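Stesdale Robotics Club forum > Builds > Board pick-up task

Post 1 – lirklow_89
Need a second opinion on which bit the camera should look for. Close up there's plenty of print – LAN2CAN, SFU-1, the RB10 / RB5 labels by the red slide switch. I'd go for LAN2CAN.

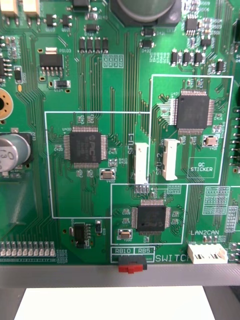 Post 2 – gosling300
Disagree. Text is too small from any distance, use the big silver capacitors. Or just the grey edge of the tray, easy contrast.

Post 3 – lirklow_89
Tray edge is no good for which way round tho. Start pose is the board on top of the lidded tub, so it needs to know left from right

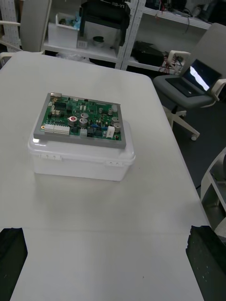
and Sarla Pandey wants the write up by April. I've got 83 training shots so far, is that enuogh?

Post 4 – ronus
No. Get 300. And gosling is right about the caps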